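# Finger pad transfer fault

**Finger pad transfer fault** (also *pad creep* or, in the Tudora service notes, *fault 614*) is a failure of parallel grippers in which the contact pad on one finger shifts or detaches while the pad on the other stays in place. The gripper continues to open and close normally. Its position sensor reports a correct stroke, and the controller has no direct sign that the contact surfaces no longer match. The fault is best known from the Firkow two-finger gripper, where it was first written up in a service bulletin dated 2022-06-18.

## Mechanism

The Firkow gripper drives both fingers from a single motor through a shared screw. Each finger carries a replaceable pad seated in a shallow recess and held by adhesive film. Under repeated side loading the film shears, and the pad moves toward the fingertip by a small amount in each cycle.

Three conditions speed up the process:

- grasping off center, so that one finger makes contact first and pushes the object across the gap
- lifting an object that is fixed or caught at one end
- closing at full force on a hard edge

Once a pad has left its recess, the bare finger plate becomes the contact surface. Friction on that side drops, and the closing point moves toward the bare finger by the thickness of the missing pad. Thin objects may then be held at an angle or not held at all.

## Detection

Motor current is a poor indicator. The current at contact depends mostly on the commanded force, and a missing pad changes only the position at which contact occurs. In bench tests on the Vlad test stand, a gripper with one pad removed completed 1434 closing cycles without raising an alarm. The default position tolerance was wide enough to accept the change.

Later firmware added a zero-gap check. The gripper closes on itself at low force, and the measured end position is compared with a stored reference. A difference greater than half the pad thickness sets fault code 614 and blocks further motion until the code is cleared by hand. The check doesn't run while an object is held, so a pad lost in the middle of a task is found only at the next empty close.

Cameras mounted on the wrist can also be used. A pad lighter than the finger plate gives strong contrast, but a pad turned away from the light may be hard to tell from a bare plate. Image checks are therefore made at two wrist angles.

## Safety effects

The main hazard is a dropped object. A secondary hazard is unexpected motion of the load: an object held between surfaces of unequal friction tends to rotate about the side with the better grip. In domestic settings this matters most near beds, cribs and low furniture, and the bulletin advises against carrying loads over any occupied surface after a failed zero-gap check.

A loose pad is itself a small part and should be recovered from the floor before people return to the area.

## Simulation

The Kokura simulation package models the two fingers as separate bodies, with friction set for each inner face. Its household test set includes rooms with furniture and wall pictures, and is used to study how grasp planners respond when the faces are unequal. The package does not model the adhesive film. A pad is either present or absent from the start of a run, so gradual creep has to be approximated by lowering friction between runs.

Of 567 simulated grasps with unequal friction, the largest group of failures involved thin, flat objects. Rounded objects were usually retained, although often rotated. These results apply only to the stock finger shape.
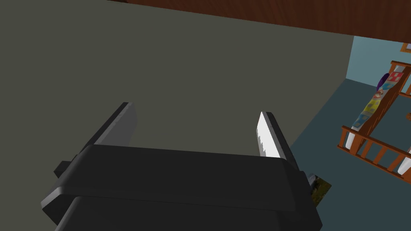
## Corrective action

The October revision of the Firkow pad replaced the adhesive film with a molded lip and two retaining screws. Older fingers can't accept the new pad and must be exchanged as a pair. Replacing a single finger is not permitted, as it leaves the gripper with unequal pad heights and causes the zero-gap check to fail.

For grippers still using film-mounted pads, the service schedule calls for:

1. a visual check of both pads before each shift
2. a zero-gap check after any collision or stalled close
3. pad replacement, in pairs, after 5 weeks of regular use
4. a new stored reference after every replacement

Fault 614 must not be cleared by widening the position tolerance. Doing so also disables detection of bent fingers, which share the same check.

## See also

- Grasp stability
- Parallel gripper
- Position tolerance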